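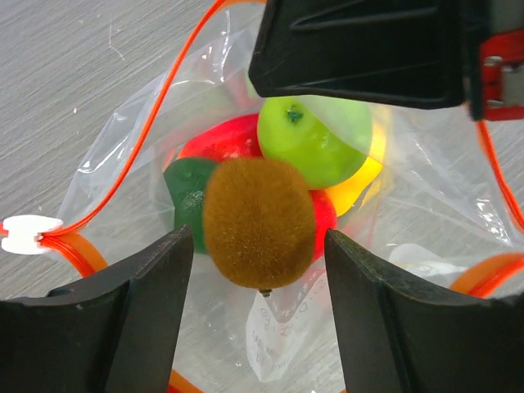

Pokel Boliso 12-Tray Food Dehydrator

$172.00
In stock at the Pacheco store and online
Free pickup. Shipping calculated at checkout, and yes, it's a big box.

Color: Cream
Also available: Slate (back in October)

The Boliso is a large, square, slightly humorless box that blows warm air over food for a long time. It has a door, a fan, a dial, a timer and 12 trays. It does not connect to your phone. It will not suggest recipes. We have sold dehydrators at Pacheco for long enough to have watched several clever ones come and go, and this is the one that keeps getting reordered.

If you've only ever used the round stacking kind with the fan in the base, the difference you'll notice first is that you stop shuffling trays. The fan in the Boliso sits in the back wall and pushes air straight across every shelf, so the top and bottom trays finish close enough together that you can go to bed. On a stacker, the bottom tray is jerky while the top tray is still lunch.

What you get

Dehydrator body with magnetic door
12 slide-out mesh trays
Two fine-mesh liners, for herbs and anything small enough to fall through
Two solid liners, for fruit leather
Drip tray
Instruction booklet (short, and translated by somebody in a hurry)

What you don't get

A cookbook, a slicer, jars, or a place to put it. The last one matters more than people expect. The Boliso takes up the space of a serious microwave and needs a hand's width of clear counter behind it so the fan can breathe. Please measure before you order. We take returns, but you're the one who has to get it back in the foam.

Controls

There are four heat settings, marked Herb, Fruit, Vegetable and Meat. Those names are printed on the dial next to the actual temperatures, so you can ignore the names if you like. Plenty of our customers dry tomatoes on Fruit, partly for the flavor and partly to win an argument.

The timer is mechanical. It ticks. It runs the machine down to zero and shuts it off with a single ding that you will not hear if you're in the yard. After that the contents just sit there, cooling, which does them no harm for an hour or two. There is also a Hold position that keeps things running until you come back and turn it off, for people who trust themselves.

Noise

Every dehydrator page on the web says "whisper quiet," so we'll skip that. The Boliso sounds like a bathroom fan in the next apartment. You can hold a conversation beside it, and you can watch television in the same room if you don't mind nudging the volume up. You would not want it in a bedroom, though one reviewer keeps hers there and seems content.

Most owners end up running it in a laundry room, garage or spare room. Any dry, indoor spot with a grounded outlet is fine. A porch isn't, however nice the weather looks.

Drying fruit: the short version

The booklet covers this in a paragraph and a half, so we've added what we tell people at the counter.

Slice evenly. Thickness matters less than sameness. Thick slices take longer and come out chewy, thin ones get crisp, and a tray with both will give you a mixture of leather and glass.

Apples and pears. Core them, slice them into rings or half moons, and dip them in water with a good squeeze of lemon if brown fruit bothers you. Browning doesn't change the taste much. It does change whether children will eat it.

Kiwi. Peel first. The fuzz does not improve with drying. Slightly firm fruit is easier to slice, and the rounds come out tart enough to make you blink.

Bananas. Use them when they're yellow with a few freckles. Past that stage they're sweeter but they glue themselves to the mesh with real commitment. A wipe of neutral oil on the tray helps.

Citrus. Dry it in thin wheels, rind on. Nearly all of it ends up on ribbons or in cocktails, and we make no judgment about the ratio.

Berries. Blueberries need their skins cracked with a quick dip in boiling water, or they'll sit on the tray for a day looking exactly the same. Strawberries are easy. Raspberries go to dust, and the dust is very good on oatmeal.

Plums. Halve them, take out the pit, and push the skin side in with your thumbs so the cut side pops up. This is called "popping the backs" and is the only enjoyable part of preparing plums. They take longer than anything else on this list. Start them in the morning.
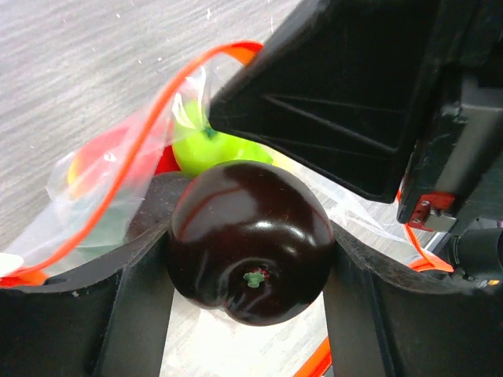 How to tell when it's done

Take one piece out and let it cool before you decide. Warm fruit always feels softer than it is. Once cool, tear it in half and squeeze the torn edge. If you see moisture bead up, it goes back in. If it bends without sticking to itself, you're finished. Apple chips should snap, though they may need a few minutes on the counter before they'll agree to it.

When the whole batch is cool, pack it loosely in a jar with a tight lid and give it a shake every day for a week. Fog on the inside of the glass means some pieces were damper than others, and the lot should go back in the machine. Mold means you throw it out, including the pieces that look fine.

Cleaning

The trays and liners can go in the top rack of the dishwasher. If they're sticky, soak them in the sink first with dish soap, then use a soft brush. Wire brushes will chew up the mesh. The drip tray washes by hand in a few seconds, provided you remember it exists.

Wipe the inside with a damp cloth once the machine is unplugged and cool. Don't spray anything toward the back wall, where the fan lives. The outside shows fingerprints in Slate and shows everything else in Cream.

Boliso or Pulano?

Pokel also makes the Pulano, a smaller machine with half as many trays and the same fan. We stock both and get asked about them constantly.

Buy the Pulano if you mostly dry herbs, make the odd batch of apple chips, or live somewhere with one counter. It's lighter and it fits in a normal cupboard.

Buy the Boliso if you have a fruit tree, or a neighbor with a fruit tree and no sense of restraint. Also buy it if you make jerky, as strips take up a startling amount of room when you lay them flat. You can pull out every other tray to fit taller things, which the Pulano technically allows too, but then you're down to three shelves and it starts to feel silly.

Trays are not interchangeable between the two. We wish they were. We have told Pokel so.

Specifications

Type: horizontal airflow, rear fan
Trays: 12, removable
Door: magnetic, lifts off completely
Heat settings: four
Timer: mechanical, with Hold
Power: standard household outlet, 60 Hz
Liners included: 2 fine mesh, 2 solid
Dishwasher-safe parts: trays and liners
Warranty: two years on the motor and heating element, one year on everything else

Customer reviews

"Sturdy and boring"
Five stars. Replaced a stacker that melted its own lid. This one has a door, which I recommend. Ran it most of the fall with no trouble. The ding is useless but I set a timer on the stove.

"Bigger than I thought"
Four stars. I read the part about measuring and then did not measure. It lives on top of the dryer now. Makes excellent pears. Taking off a star for the booklet, which told me to "release the banana with calm."

"Good, but the house smells"
Four stars. Did onions. Did not think about it. My coat smelled like soup at work. The machine itself is great and the onions were perfect.

"Door came scratched"
Three stars. Long scratch on the front out of the box. The store sent a new door without any fuss and it swapped over in a second. Would be higher, but I had to wait for it and I had a lot of tomatoes.

"Wish the liners came with a full set"
Four stars. Two solid liners is two batches of fruit leather at a time, and my kids go through that before it cools. Bought extras. Parchment works too if you cut it so the air can still get past.

Questions we get

Can I leave it running overnight?
Many people do, and the timer is there for that. Keep it on a hard, level surface with the back clear, and read the safety page in the booklet. It's the best-written page in there.

Can I add fresh fruit to a half-dried batch?
You can, and the half-dried fruit will soak up moisture from the new arrivals and set you back hours. Better to wait.

Do I need to rotate the trays?
Usually no. If you've packed every shelf edge to edge with something juicy, turning the trays front to back once, halfway through, evens things out.

Will it make yogurt?
With the trays out and the jars standing on the floor of the machine, on the lowest setting, some customers say yes. Pokel doesn't mention yogurt anywhere, so you're on your own with that one.

Are spare parts available?
Trays, liners, doors and drip trays are kept in stock at Pacheco. Timers and motors are ordered from Pokel.

Delivery and returns

Online orders leave the warehouse in two working days. Slate orders placed now will ship when the color arrives, expected 13th October. Return any unused machine in its original packaging for a full refund. If you've dried something in it, we can still exchange it for a fault, but please wash the trays first. Someone has to open that box.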